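旅游文化与地方叙事　课程讲义
第六讲　传说类夜间导览的线路编排与讲解规范
十二月　文／Annick Royer

一、本讲范围

本讲讨论以地方传说为主要内容的夜间步行导览。此类产品在旅游目的地中十分常见，通常于日落后出发，由讲解员带领游客依次经过老街、旧宅、教堂墓园或废弃渡口，沿途讲述与该处有关的异闻。前几讲已介绍传说的采集与分类，此处不再重复，学生应结合已发放的术语表阅读。

需要先行区分的概念是“传说地”与“事件地”。事件地指确有史料记载发生过某一事件的地点，如火灾、沉船、囚禁或处决；传说地则指民间叙述附着于其上的地点，其叙述未必有史料依据。同一处建筑可以兼具两种身份，讲解时应分别交代。游客对超自然内容的兴趣并不免除讲解员说明来源的责任。凡属口头流传的内容，须以“据当地人讲述”“一种说法认为”等措辞引出；凡属档案可查的内容，须能说出档案的种类和大致年代。

本讲以 Girkness 镇的一条夜间线路为主要案例，并以 Gullov 的渡口线路作对照。两条线路的规模相近，经营方式不同，所遇到的问题亦有差异。

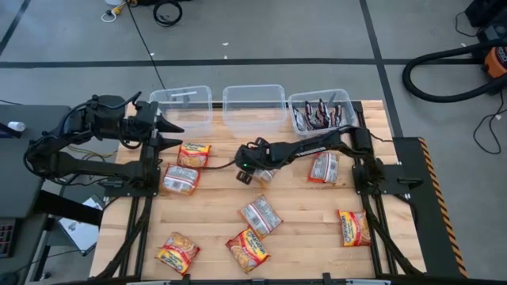
图一　木质台面上平放的袋装方便面

二、线路的骨架

Girkness 线路全程设五处停留点，依次为旧称重房、制绳巷、圣坛井、北门阶梯和盐仓。起点选在旧称重房，原因在于该处门廊较深，可供全团避雨集合，且距离公共交通站点不远。终点设在盐仓，其前方为开阔广场，照明充足，游客可自行散去。

编排停留点时，应首先考虑地形与通行条件，其次才是故事本身的吸引力。初学者常将最惊悚的传说安排在线路末端，而忽略末端路段是否陡峭、湿滑或缺少照明。以北门阶梯为例，该处流传的“数阶人”传说在当地知名度最高，讲述者称夜间上行与下行所数得的台阶数目不同。早期方案曾拟以此收尾，后因阶梯狭窄、听众只能前后排列而放弃。现行方案将其置于盐仓之前，讲解在阶梯下方的平台完成，随后全团静默上行。静默段落不安排任何讲述，讲解员仅以手势提示扶手位置。

停留点之间的步行段落同样属于线路内容。步行段落过长，听众的注意力容易分散；步行段落过短，前一则传说尚未沉淀，后一则已经开始，两者相互抵消。学生在作业中应对每一步行段落标明其功能，例如“转换气氛”“交代背景”“供游客交谈”。不标明功能的段落，视为编排未完成。

三、传说文本的整理

同一传说往往存在多个版本。整理时应以采集记录为底本，列出各版本的差异，再决定讲述时采用的版本。采用某一版本并不意味着否定其他版本，讲解词末尾可简要提及异文，使听众了解叙述本身的流动性。

圣坛井的传说可作示范。一种版本称井中传出诵读声，听者须在声音停止之前离开；另一种版本称井水在特定夜晚呈现不寻常的颜色，见者次日不宜远行。前一版本以声音为中心，适合在夜间讲述；后一版本依赖视觉，而井口现已加盖，夜间亦无从观察。线路采用前一版本，异文以一句话带过。此处的取舍依据是现场条件，与哪一版本更为“正宗”无关。

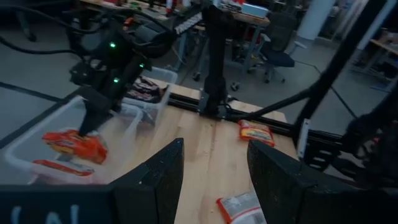
讲解词的篇幅亦应受到约束。书面整理稿可以详尽，口头讲述则应删去旁支人物和重复的地名。凡听众无法在现场看到的方位词，如“山的那一边”“旧城墙以外”，宜改为可以指认的参照物。日期与人名只保留推动叙述所必需者。若传说中涉及真实家族，且其后人仍居住于当地，应事先征询意见；未获同意的，不得使用姓氏，亦不得以可以推知的方式暗示。

讲述的语调应保持平稳。突然提高音量、由同伴自暗处现身等做法，在部分商业线路中十分普遍，本课程不予采用。此类手段在狭窄或有高差的地点存在跌倒风险，并且会使听众在后续停留点持续戒备，无法专注于内容。

四、禁忌与时日

许多传说附有时日上的禁忌，例如不宜在某日出海、不宜在某夜过桥、不宜在门槛上交谈。经营者往往希望借助此类日子增加场次。课程的立场是，时日禁忌可以作为讲解内容，但场次安排须以安全和周边居民的承受能力为前提。

Girkness 线路平时于星期四晚间出发，遇到民间认为不吉的日子不另行加开。负责人 Spyros Spahić 在课程访谈中对此作出说明：镇上道路狭窄，若在同一夜晚安排多团先后出发，前一团在制绳巷尚未离开，后一团已经抵达，两团的讲述互相干扰，附近住户亦难以安睡。他同时指出，加开场次的收入有限，而由此产生的投诉需要较长时间方能平息。

学生在讨论时日禁忌时，还应注意跨文化差异。某一数字或某一星期在一种文化中被视为不吉，在另一种文化中可能毫无特殊含义，甚至带有吉庆意味。面向国际游客的讲解词不得预设听众共享同一套禁忌，必要时应作简短解释，并避免以“众所周知”一类措辞起句。 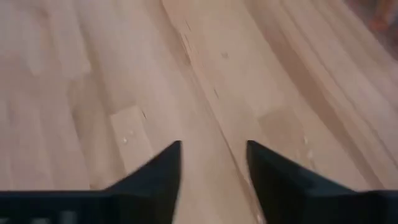 Gullov，十二月

五、对照案例：渡口线路

Gullov 线路沿旧渡口一侧展开，传说以“迟到的摆渡人”为主。据当地人讲述，渡船停运之后，仍有人在雾夜听到船桨入水之声，应声者会在岸边等候至天明。该线路由当地旅舍附带经营，讲解员多为旅舍员工，轮班担任，并无固定讲解词。

此种做法的长处在于叙述鲜活，讲解员可结合本人在当地的见闻即时调整。其不足亦较为明显。由于缺少底本，同一传说在不同夜晚出现相互矛盾的情节，部分重复到访的游客对此提出疑问。更为严重的是，有讲解员将邻镇 Paredes 的一则井边传说移用至渡口，并声称发生于此。移用传说在民间叙述中本属常态，但由讲解员有意为之且不加说明，则构成对听众的误导，也损害了 Paredes 一方的地方资源。

Gullov 经营者其后编写了简要底本，仅规定人物、地点与结局，其余部分仍由讲解员自行发挥。本课程认为这一折中方式值得参考。底本越简，讲解员越容易遵守；底本过于繁复，往往在数周之后即被搁置。学生可将其底本与 Girkness 的全文讲解词进行比较，说明各自适用于何种人员配置。

渡口线路的另一特点是临水。临水路段须由讲解员走在靠水一侧，队尾另设一名陪同人员。雾天能见度下降时，应取消临水停留点，改在旅舍前厅讲述。游客对此类调整一般能够理解，前提是在出发之前已经告知，不宜在途中临时宣布。

六、遗址保护与居民关系

传说类导览容易使原本少有人至的地点在短期内承受大量到访。石阶磨损、墙面刻画、遗留蜡烛与祭品等现象，均应列入线路的年度检查。Cerkmont 的旧修道院即因夜间擅入者增多而封闭南侧回廊，目前仅保留院墙外的讲述点。该处经营者将讲述位置移至院墙对面的草坡，游客可以远望回廊轮廓，传说的效果并未因距离而减弱。

居民关系方面，应遵守以下要求。讲解员不得在住宅窗下停留讲述；不得将仍有人居住的房屋称为“凶宅”或使用同类称谓；扩音设备一律不用。团队人数以讲解员不借助扩音即可使全员听清为限。若居民提出与传说有关的更正或补充，应当场记录，并在下一次修订时予以答复。

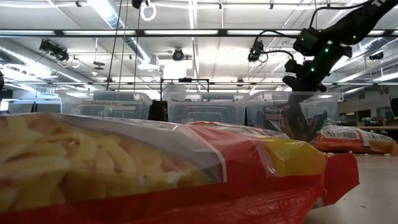
桌面上的零食袋与塑料收纳箱

七、作业与课堂安排

学生须以所在地区的一则传说为对象，编写一份夜间停留点讲解方案。方案应包含来源说明、版本比较、讲解词正文、现场条件记录和应急处理。来源说明须列出口述者的身份类别与采集方式，经口述者同意方可署名。现场条件记录须在日落之后实地完成，日间踏勘的结果不能代替夜间记录，尤其是照明、地面与噪声。

讲解词正文应能够在站立状态下脱稿讲述。课堂试讲时，其他学生担任听众，并就以下问题作书面反馈：传说与史实是否区分清楚；讲述位置是否与现场方位一致；结尾是否为下一步行段落留出过渡。反馈应针对文本与讲述，不评价传说本身是否可信。

选择已有商业线路覆盖的传说并不受限制，但应注明现有讲解词的出处，并说明本人方案与之不同的理由。直接改写他人讲解词而不注明者，作业退回重做。

涉及近期伤亡事件的题材不予接受。判断是否属于近期，以当事人的近亲是否在世为准，存疑时应在动笔之前与主讲商议。

课外阅读以课程资料夹中的 Girkness 全文讲解词与 Gullov 简要底本为主。阅读时请在页边标出两份材料对同类情节的不同处理，试讲当日携带至课堂。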